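Part-time choir accompanist wanted, Rothe

The Nornum Singers are looking for a pianist to join us from December, and we would love to hear from you if you enjoy playing for people who sing mostly for the pleasure of it. We are a mixed community choir of 43 voices, and we have been meeting in Rothe for 12 years under our director, Lorenz Oberholzer. Our last accompanist, Silviu Bălan, is moving away to be closer to his grandchildren, and while we are very happy for him we are also a bit lost, as he has been at the piano since our very first rehearsal and knows everybody's bad habits by heart.

We sing a little of everything. A typical season might have some Schubert, a couple of folk song arrangements, a spiritual or two, and whatever Lorenz has fallen in love with over the summer (last year it was Estonian lullabies, which took us a good while to pronounce and which we ended up adoring). The piano parts range from very simple to moderately hard. You will get the music well ahead of time, with Lorenz's tempo markings penciled in, although he does change his mind.

Rehearsals are once a week from 7:00 to 9:00 in the evening, with a tea break in the middle that tends to run long. We give 2 concerts a season, one in Rothe and one at the Cikier music room, and each of those has a dress rehearsal the afternoon before. There is no playing for us over the summer, when the choir takes a proper rest. 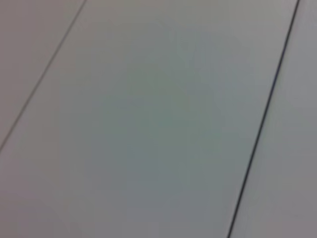 Do I need to have worked with a choir before?
Experience helps, but a pianist who listens well and can give out four starting notes without fuss will pick up the rest from us quickly enough.

What matters most to us is that you are a steady sight reader and comfortable following a conductor. It would be lovely if you could also play individual voice parts for the altos and basses when they get stuck, and now and then take a sectional rehearsal in the small room while Lorenz works with the others. Organ playing is not needed. If you happen to sing as well, be warned that the tenors will try to steal you.

We pay a set fee for each rehearsal and a higher one for concerts, and we cover travel from Plirkero and the towns on that bus line. Please ask us for the current rates. You would be welcome at our end-of-season supper too, and so would your family - there is always far too much food.

To apply, send us a short letter telling us about yourself and the kind of music you like to play. A recording is welcome but a phone recording at home is perfectly fine. We will invite a few people to come and play for half an hour at a regular rehearsal, with one piece you have prepared and one we hand you on the night. Silviu has kindly offered to stay on for 2 rehearsals after the new person starts, to turn pages and answer questions.

Write to Lorenz Oberholzer, Nornum Singers, Rothe, and please mention which evenings you are free.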